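Unit 5: Writing down a working life in a small town

Handout for the community memoir course. Read it before the second half of the unit and bring a pencil. The readings are in the packet, in the order they come up below.

## 1. What we are doing in this unit

Last unit dealt with childhood. This one deals with the years when people held jobs, moved for them, and got mixed up in the life of a town through them. The material we use most is the account Nadine Mansour wrote of her time as a visiting nurse in Purkisley, which runs to 48 typed pages. We also use two shorter pieces: Hernán Valderrama on running the town pharmacy, and Lingyun Lu on teaching night classes at the high school.

All three were written for family members. None of them was edited for publication, and you will find repeated stories and a few dates that don't agree.

## 2. Starting with the move

Most working memoirs begin with an arrival. Mansour begins with the drive. She had a job offer by letter, a car with a bad clutch, and directions to a house on Bermúdez Street that had already been rented to somebody else. She slept the first three nights in a back room at the clinic.

Look at what she includes on her first two pages:

- who hired her and how she heard about the job
- what she was paid, and what the rent was
- the name of the doctor she worked under
- the weather in August, which she hated
- nothing at all about why she left her previous job

The last item is filled in on page 31, in one sentence. We will talk in class about whether it should have come earlier. There are good arguments both ways.

Valderrama handles the same problem differently. He was born in Purkisley, left for pharmacy school, and came back. His arrival is a return, so he opens with the store as he remembered it as a boy and then the store on the morning he got the keys. The gap between the two gives him his first chapter.

**Exercise 5.1.** Write one page on arriving at a job. Name the person who met you at the door. Give one figure (a wage, a rent, a distance).

## 3. Home visits as material

Mansour's middle section is made up of house calls. She kept a pocket notebook for mileage, and years later she used it to put the visits back in order. The notebook is the reason the section is so full of roads and so short on conversation. She says herself that she could not remember what people said and did not want to make it up.

A typical entry in the memoir goes like this:

> Went out past the grain elevator to see Mrs. R. Dressing changed. The bed had been moved to the front room so she could hear the road. Stayed for coffee. Home after dark.

Five short sentences, and we know a good deal about Mrs. R. The bed in the front room does most of the work. When you write about other people's houses, pick the one thing that had been moved, mended, or set aside, and leave the rest of the furniture alone.

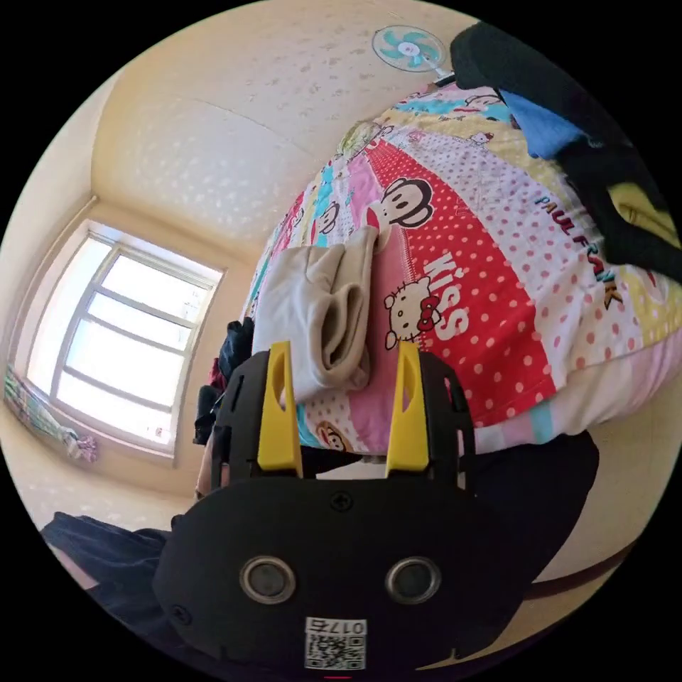 *Patterned bedding.*

Privacy comes up every time we teach this section. Mansour used initials for patients and full names for the people she worked with. In a town the size of Purkisley the initials fooled very few readers, and one family did object. She took out two visits at their request and left a note in the text saying that she had done so. For this course, the rule is simple: if the person is living and the matter is medical, ask first. If the person has died, ask the closest relative you can find. Keep a written record of who you asked and what they answered.

## 4. Boards, meetings, and other people's decisions

People who worked in a small hospital, school, or store usually spent time in meetings, and the meetings tend to turn up in their memoirs as long lists of names. Mansour's account of the fight over the clinic's second building is the weakest part of her book for most readers. It is also the part the local library gets the most requests for.

The facts of it are these. The clinic needed more space. One group wanted to build on the empty lot by the school, and another wanted to buy the old Zatstead feed office and convert it. The vote went to the feed office. Mansour had favored the empty lot, and she still says so at some length.

Three ways to make this kind of chapter readable:

1. Pick one meeting and stay in it.
2. Say early which side you were on.
3. Put the full list of members in a note at the back, where their grandchildren can find it.

Compare Lu's two paragraphs about the school's decision to end night classes. She was not in the room when it was made. She describes getting the phone call, walking over to the building, and finding that her key still worked. Then she goes back to teaching her last group. The decision itself gets one line.

## 5. Checking what you remember

Memory for work is usually good on people and poor on years. Before you set a date down, try to fix it against something outside your own head. Useful sources for a town like Purkisley:

- the weekly paper, bound volumes, at the library
- phone books, which give addresses as well as names
- pay stubs and tax papers, if you kept them
- church bulletins and school yearbooks
- box 89 in the library's local history room, which has clinic newsletters

Valderrama's prescription ledgers gave him firm dates for several things he had been placing two or three years too early, including the flood. He wrote that prescription number 3528 was the last one he filled before the water reached the counter. He could look it up, so he did.

Where two sources disagree, say so in the text and move on. A sentence such as "The paper says spring; I remember snow" is fine.

**Exercise 5.2.** Choose one date from your draft and check it in two places. Bring both results, including the one that doesn't suit you.

## 6. For next time

Read Lu, all of it, and pages 12 to 20 of Mansour. Socorro Apaza will lead the discussion of Lu. Wálter Restrepo has the sign-up sheet for reading aloud; each reader gets ten minutes, and that includes questions.

Drafts should be double-spaced with your name on every page. Handwritten drafts are accepted if they are in ink. If you use the Flidier template from the library computers, turn off the automatic page headers before you print.

Packets are at the front desk until 4:30 p.m.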